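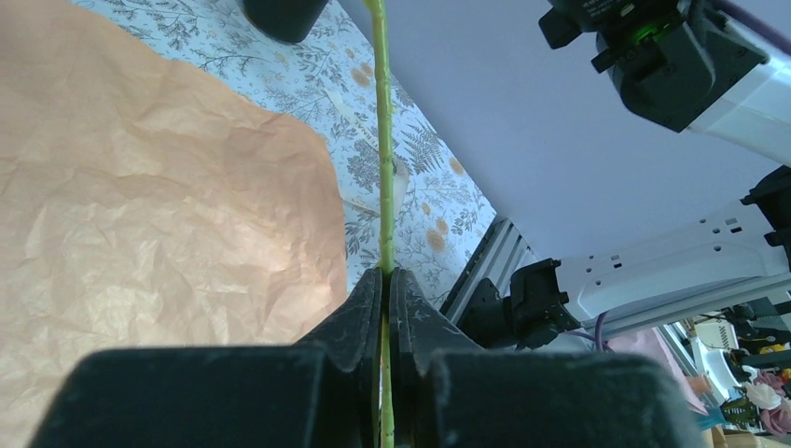 Hung argued in his reply to our first report that growers judge a stem by its colour long before they measure it, and that our survey should have asked about colour first. We accept this point. In the second round, 74 growers near Clilard were asked to name the signs they use when they sort cut stems for market.

Figure 3. A slender yellow-green stem with small bumps along its length.

Most of the growers named colour, and 21 named only colour. Length was the next sign -- it was given mainly by those who sell to florists in the city. The bend near the top of a stem was named by 16 growers, but they did not agree on its meaning. For some of them it lowers the price; for others it has no importance. The answers collected in August were shorter than the earlier ones, and we treat them separately in Section 4.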